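The Thursday bus to Nustska leaves at two in the afternoon, or it leaves when the driver finishes his soup, and I've learned to plan for the soup. So there I was at the depot in Stadero with my grandmother's accordion on my lap (400 crowns, they'd offered me, the thieves!) and a long wait ahead.
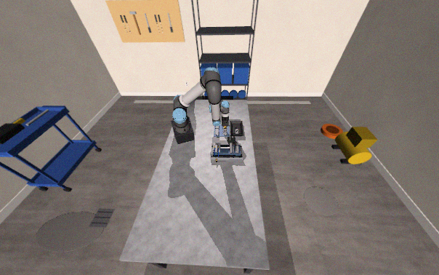

A robot arm over its workstation, computer rendering.

I was taking it to my sister, who can't play a note. Neither can I – that was never the point. Grandma left it to both of us, 51 weeks of the year for me and one for her, and I'd kept it four years straight without a word.

The bus came. I put the accordion by the window and it sighed on every bend, all the way through Randance, until a woman across the aisle started humming along with it.

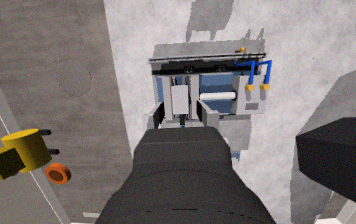 My sister was waiting at the stop with her coat buttoned wrong. She looked at the case, then at me.

"You're late," she said.

"The driver had soup."

"Four years of soup?"

I handed it over – she nearly dropped it, it's heavier than you'd think – and it let out one long, awful note right there in the street. We laughed so hard the driver honked at us to move.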